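Does Home Advantage Survive an Empty Stand? A Season with Calloway Town
Project report, Introduction to Sports Statistics
Zuzana Machala and Marisol Cusi

1. Background

Calloway Town play in a league so far down the ladder that the fixture list gets mailed out. In June their manager, Myrtle Blackwood, told the local paper that the home crowd was "worth a goal a game." We wanted to know if this was true, partly out of scholarly interest and partly to get out of the project on batting averages.

2. Data

We collected results from 76 league matches over 2 seasons, home and away. Attendance came from the club's own ledger, kept in pencil by Sunita Okafor, who would not let it leave the ticket office. We copied it out by hand over three afternoons. The best gate was 1333, for the derby against Senton. The worst was 67, for Rotow, in sleet.

One match was dropped after it was abandoned at halftime with the floodlights out. Calloway were losing, and the club remembers it as a draw. 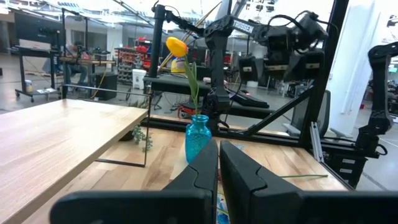
3. Method

We compared goal difference at home and away, then split the home matches at the median attendance. Our first plan was a regression with weather, travel distance and days of rest. Our adviser, Shoshana Rosenthal, looked at the number of variables, then at the number of matches, and asked us to think again. We thought again.

4. Results

Calloway did better at home, by a bit less than half a goal per match. That is half of what the manager promised, and she has since said she was rounding. Bigger crowds made no difference we could detect. If anything the team played slightly worse in front of them, though the biggest gates also came against the strongest visitors, Senton and Telach, so we would not read much into it.

5. Limits

The ledger counts tickets sold, and season ticket holders are entered as present whether they turn up or not. Marisol also spent part of one match in line for a hot dog and missed two goals, both of which we confirmed with the referee's report.

6. Next steps

We would like to add referee decisions, mainly penalties and stoppage time. Sunita says there is a second ledger.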